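Mesa de trabajo Lindgren Skoserach, tablero blanco roto: prueba de uso para escritura y rotulación

La Skoserach es la mesa de escritorio de gama media de Lindgren. Se vende con cuatro patas de acero y un tablero de una sola pieza, sin cajones, sin pasacables y sin bandeja inferior. El fabricante ofrece dos acabados, blanco roto y gris, y la unidad analizada es la primera. La he usado durante nueve semanas como puesto de escritura, corrección a mano y rotulación de etiquetas, con una carga diaria de cuatro a seis horas. No se ha probado como mesa de dibujo técnico ni como soporte de monitores.

Precio y suministro

El precio de tarifa en Zulladen es de 1.199 euros con transporte incluido hasta el portal. La subida a domicilio se factura aparte. El bulto llegó con las esquinas protegidas por cantoneras de cartón y una lámina de espuma sobre la cara superior, adherida con cuatro puntos de cinta. Dos de esos puntos dejaron residuo de adhesivo. Salió con alcohol isopropílico y un paño de microfibra, aunque el manual desaconseja el alcohol en la primera limpieza y propone jabón neutro. El jabón neutro no lo quitó.

Montaje

Lo hice con ayuda de Radwa Ramadan. El tablero pesa y conviene trabajar entre dos, con la pieza boca abajo sobre una manta. Las patas se fijan con tornillos de métrica a insertos roscados. Uno de los insertos venía con restos de cola en los primeros hilos y hubo que repasarlo con un macho. El juego incluye una llave Allen de longitud escasa; con una de brazo largo el apriete final resulta más cómodo y más uniforme.

Los niveladores tienen un recorrido suficiente para un suelo de terrazo con desgaste normal. Una vez ajustados no han perdido posición. Hay que advertir que la contratuerca no viene apretada de fábrica y que el manual no la menciona.

Superficie

El acabado es el argumento principal de la mesa, y a él dediqué la mayor parte de las pruebas. Es un blanco claro con una ligera desviación cálida. Al lado de una hoja de papel estucado se percibe la diferencia; al lado de papel de oficina corriente, bastante menos. Con luz cenital de 300 lux medidos en el centro del tablero no aparecen reflejos que obliguen a cambiar de postura. Con un flexo rasante sí se aprecia brillo a partir de cierto ángulo, sobre todo por la mañana, cuando la persiana está a media altura.

La consecuencia práctica de un tono tan claro es que los útiles pequeños se localizan con rapidez. Un bolígrafo oscuro, un capuchón suelto o un portaminas de color destacan sobre el fondo, y el tiempo que se pierde buscando es mínimo. La contrapartida afecta a las piezas translúcidas. Los cuerpos de plástico transparente, las reglas incoloras y los envases de minas se confunden con el tablero si no tienen alguna parte coloreada. Latrice Haverford, que usó la mesa dos tardes para clasificar muestras de papelería, llegó a la misma conclusión y acabó poniendo una cartulina gris en su zona.
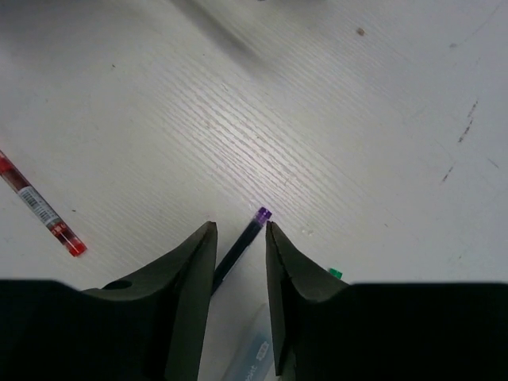

El segundo aspecto es el rozamiento. Un bolígrafo de sección redonda y sin clip, depositado con suavidad sobre el tablero nivelado, se queda donde se deja. Si se suelta desde cierta altura, rueda unos centímetros y se detiene. Los modelos con clip o con sección hexagonal no plantean ninguna dificultad. En mesas lacadas en brillo que he tenido antes, los cilíndricos acababan en el suelo varias veces al día. En la Skoserach ha ocurrido en contadas ocasiones y casi siempre por un golpe con la manga.

La escritura directa sobre una sola hoja es correcta. El tablero no transmite textura a la línea y no cede bajo la punta. Con bolígrafo de bola y presión alta, el trazo no deja marca perceptible en la superficie. Con portaminas de 0,5 mm, una hoja fina y presión muy alta conseguí una huella leve, visible solo a contraluz. Para uso intensivo recomiendo un vade o, como mínimo, dos hojas de respaldo.

Manchas y limpieza

Preparé una cuadrícula de trazos en una esquina trasera, con tintas de uso habitual, y los limpié en tres momentos: al instante, a la hora y al día siguiente. Esther Tanui llevó el registro.

Tinta de bolígrafo, azul y negra: se elimina con jabón neutro en los dos primeros casos. Al día siguiente exige alcohol.
Tinta de bolígrafo roja: se comporta peor. A la hora ya dejaba un halo rosado que solo salió con alcohol y dos pasadas.
Gel, varios colores: sale con agua si se actúa de inmediato. El violeta seco fue el más persistente del grupo y necesitó insistencia.
Rotulador permanente: alcohol en todos los casos. Queda una sombra tenue en el trazo de un día.
Fluorescente: sin incidencias.
Grafito: goma blanda, sin residuo.
Tampón de fechador: no sale por completo. Es el único resultado que considero malo, y quien selle documentos a diario debería tenerlo en cuenta.

La limpieza repetida con alcohol en el mismo punto produjo, hacia el final de la prueba, una pequeña zona más satinada que el resto. Se ve desde un lateral. Lindgren indica en la ficha que el acabado admite alcohol diluido de forma ocasional - no define ocasional -, así que el desgaste queda en un terreno discutible a efectos de garantía.

Etiquetas adhesivas

Muchos útiles de escritura llegan de tienda con el código de barras pegado al cuerpo, y es frecuente retirar esas etiquetas sobre la propia mesa. El adhesivo se transfiere con facilidad al tablero cuando la etiqueta se apoya boca abajo. Se desprende frotando con el dedo si está fresco. Transcurridos unos días atrapa polvo y forma un borde gris que sobre blanco roto se nota mucho. Con gris probablemente pasaría inadvertido, pero no he tenido ocasión de comprobarlo.

Cantos y estabilidad

El canto frontal tiene un radio pequeño. En sesiones largas marca el antebrazo, menos que un canto vivo y más que el perfil de la Lusano, que es la comparación natural por precio y dimensiones. El encolado del canto es bueno, sin escalón al tacto ni rebabas. En la arista trasera derecha había una falta mínima de material que no afecta al uso y que no reclamé.

La estabilidad lateral es buena. La frontal es aceptable: al borrar con energía se percibe una oscilación corta que desaparece al apoyar la mesa contra la pared. Loretta Quintanilla, que escribe con mucha presión, la notó en los primeros minutos. Yo tardé varios días.

Frente a la Lusano

La Lusano cuesta 218 euros menos en la misma tienda. Su superficie es más brillante, más fácil de limpiar y más resbaladiza. Lleva una ranura posterior para dejar los bolígrafos, útil si se trabaja con pocos y estorbo si se necesita toda la profundidad. En resistencia a la huella de escritura no encontré diferencias. En reflejos gana la Skoserach con claridad. Zineb Ouazzani trabaja con una Lusano desde mayo y su principal queja son los reflejos de la ventana, que la obligaron a girar la mesa.

Valoración

Puntos a favor: reflejo contenido, buen contraste con útiles oscuros o de color, rozamiento suficiente para material cilíndrico, cantos bien encolados.

Puntos en contra: precio, sensibilidad a la tinta de tampón, llave de montaje deficiente, manual incompleto, escaso contraste con piezas translúcidas.

Recomendable para quien escriba o corrija a mano varias horas y tenga luz natural cerca. Para un puesto con sellado frecuente elegiría el acabado gris o cubriría la zona de trabajo con un protector. Zulladen admite devoluciones de la mesa montada si se conserva el embalaje, y conviene guardar también las cantoneras, que figuran en la lista de elementos exigidos.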